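August, a little past ten at night
By Khanyisile Pretorius

I had meant to write every evening this month and here I am with a week of nothing, so tonight I will make up for it, cup of rooibos at my elbow and the window open because the house has held on to the heat since noon.

Most of the day went to old computers. We are still working our way through the ones that came from the school at Vundavbridge, 39 of them, and I have grown fonder of them than I ever expected to. They have a smell when the side panel comes away, warm dust and something like pencil shavings, and it takes me straight back to my first office in Ondau, where the machine under my desk hummed so loudly that I used to rest my feet on it in winter.

I have a way of going about them now. Screws into the jar lid first, then the panel, then a good long look before I touch a thing. The look is the part I enjoy most! Somebody once sat down and decided that the latches should be blue so that a person could find them, and I think that was kind of them. The memory goes in one box, the drives in another, and the power supplies in the big crate by the door, which I can no longer lift and have to push along with my foot. The cables I leave for last, as I leave the ironing for last. All those oranges and yellows and reds come out in a knot, and I sit and tease them apart with the radio on – it is very like winding wool with my grandmother, except that wool never had a plug on the end.

Hatthorpe will take the bare cases at the end of the month, and they pay by weight, so the steel is worth keeping tidy. I was told 1000 for the first load, which would cover the new shelves and leave a bit over for paint. I have my eye on a soft green for the back wall.

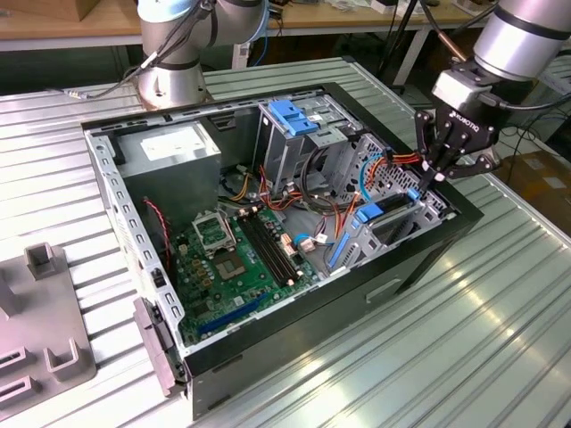
Joubert thinks I should stop pulling the memory out of every one and try putting a few back together, one good computer out of two tired ones, and says there are families in Ondau who would be glad of them for homework. I said I would think about it, and I have been thinking about it all through supper and the dishes. It would be slower work. I would need to test things properly, and find keyboards, and learn a good deal I have so far avoided learning – but I do like the idea of one of them humming under a desk again.

Must remember to buy more small bags, and labels, and to water the tomatoes before it gets hot.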